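Bin-corner planning, a thread. Mon 15 June, Workard cell, Dunevville.
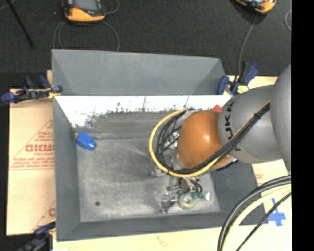 KUKA arm over the gray bin, tool pointing down near the lower wall.

1/ The planner we run is called Xia. It takes a depth cloud of the bin, proposes tool poses, and hands the survivors to the trajectory layer. Last week I rewrote the part in the middle, where a pose gets rejected. Notes for anyone doing similar work.

2/ Open floor is easy. The hard region is the strip where the flat floor meets a sloped wall. A vertical approach puts the wrist hardware closer to the slope than the fingertip is, so the tip can be clear while a bracket is not.

3/ Old check: one capsule around the whole tool. Cheap, safe, and it threw out almost every pose in that strip. The bin was modeled as a box with straight walls, which made it worse.

4/ New check: five convex pieces for the tool, four sloped planes plus a floor for the bin. The planes are fitted at startup from an empty-bin scan, not taken from CAD. The clamps on the corners pull the walls a little, and CAD does not know that.

5/ The clamps themselves are in the collision world as padded boxes. One sits inside, on the left wall. If you leave it out, the planner finds that wall very attractive.

6/ Cables. The yellow one makes a wide loop away from the arm and no rigid model covers it. I tried a swept volume over all wrist angles. It filled half the bin and planning time went up by a lot.

7/ What I kept instead: a limit on wrist rotation per move, and a cost on cumulative rotation over the last few moves. The loop stays within a region I can pad once. It is a crude fix - I would like something better before December.

8/ Numbers from the replay set. 753 recorded scans, same seeds, old check against new. Median planning time is now roughly 140 ms, slightly slower than before. Rejections in the wall strip dropped sharply. I am not posting a percentage until the labels have been reviewed.

9/ Frame alignment: the cross of blue tape on the table is a coarse reference only. I jog to it after a restart to catch gross errors in the base transform. Calibration proper uses a board and a separate script.

10/ One bug worth passing on. Brikus, our logging tool, stamped clouds at write time and joint states at read time. Under load the two drifted apart and the fitted floor plane tilted. I spent two days on the plane fitter before looking at the stamps.

11/ Fix was to stamp both at the driver and drop any pair too far apart. The fitter needed no change. I reverted everything I had done to it.

12/ Still open: worn paint on the far side of a bin gives patchy depth, so that plane has the highest residual. Currently I down-weight it. Next is fitting all the planes jointly with the wall angle shared between opposite sides. Will add to this thread when the replay run is done.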